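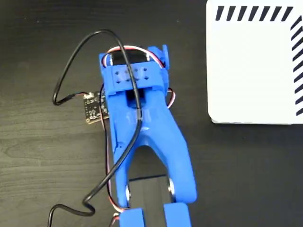

Pesonen reckons the packing side will go the same way as sorting within a year, and that we should all put in for the Jaltlow training before the places fill up. Could be right. I wrote my name on the sheet at dinner time anyway, under four others.

Thu 27 June. Early shift. Returns were up to 900 by two o'clock and Cukeo wants 1,000 a day by September. Before the change I handled every item that came through my bay. Now I deal with what the arms won't take, and the rest of the time I watch them. My shoulders are better for it. The day is longer, though. You can't talk to anyone while you're watching, and if you look away the light comes on and the supervisor walks over.
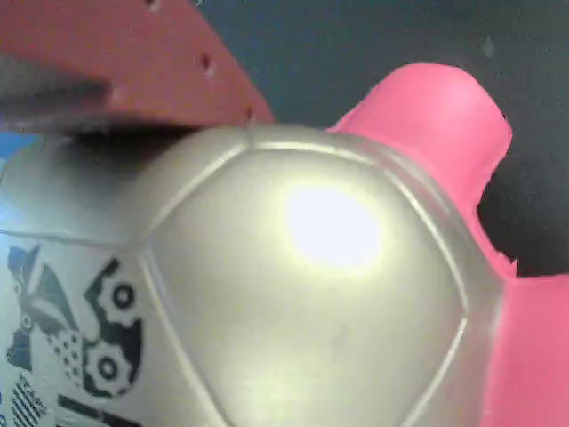

The rate for minding is the same as the rate for sorting, 80 pence an hour less than what maintenance get. I asked again whether changing a finger or reseating a cable counts as maintenance, as we do both now. No answer yet. Arvo Hämäläinen said to write down each time I do it, so I have started a page at the back of this book. It has 2 entries so far, both from this morning.

The Flikutham lot are down to one person per line on nights. They used to have a tea break together and now they take it one at a time. I'd mind that more than the money.

Bus late, home by four. Beans on toast. 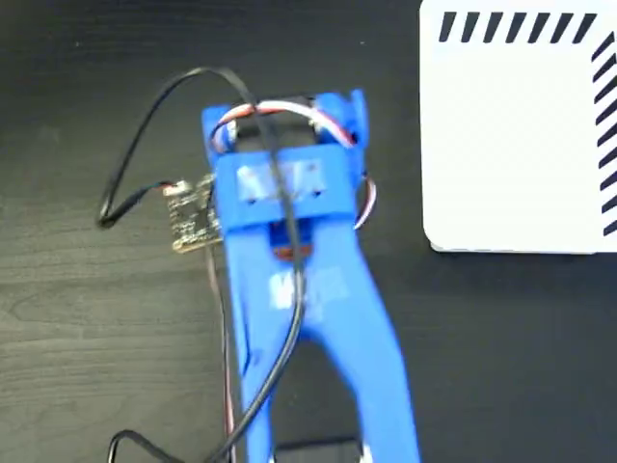

Friday

Late start. Training list is up and I'm on it, second group. Must ask about the bus fare.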